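Larder cupboard

A larder cupboard (my gran just said "the larder", and I still do) is a tall kitchen cupboard for keeping food in, usually with a door or two and a stack of shelves behind. It took over from the walk-in larder, a small cold room off the kitchen, once houses got smaller and most people had a fridge.

The old walk-in sort was best on the north side of the house, with a stone shelf for butter and a mesh window to keep the flies out. I grew up with one in Brastley and it was freezing in there, even in May! The cupboard version doesn't keep anything cold, so it's really for tins, jars, flour, pasta and all those packets you forget you own.
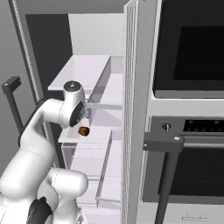

A tall kitchen cabinet with its door open and white shelves inside.

Shelf spacing is where people argue. I like 15 cm for tins and a good deal more for cereal boxes, with the tallest gap at the bottom for oil and squash. Fixed shelves are stronger, but movable ones forgive you when you get it wrong — and I always do the first time. My own has 8 shelves, which is too many if you buy big bags of rice.

Depth matters too. Deep shelves hold loads, but the back row vanishes and you end up with five jars of mustard (guilty). Pull-out racks get round this, though they cost more and the runners can sag under a lot of tins. Racks fixed inside the door are handy for spices, as long as the shelves behind are set back enough for the door to shut.

As for where it goes, keep it well away from the oven, the boiler and any wall that gets the afternoon sun. Potatoes and onions want air and darkness, so I keep mine in separate baskets right down at floor level.

See also: Pantry, Meat safe, Dresser, Fitted kitchen

Last edited Jan 30, 2024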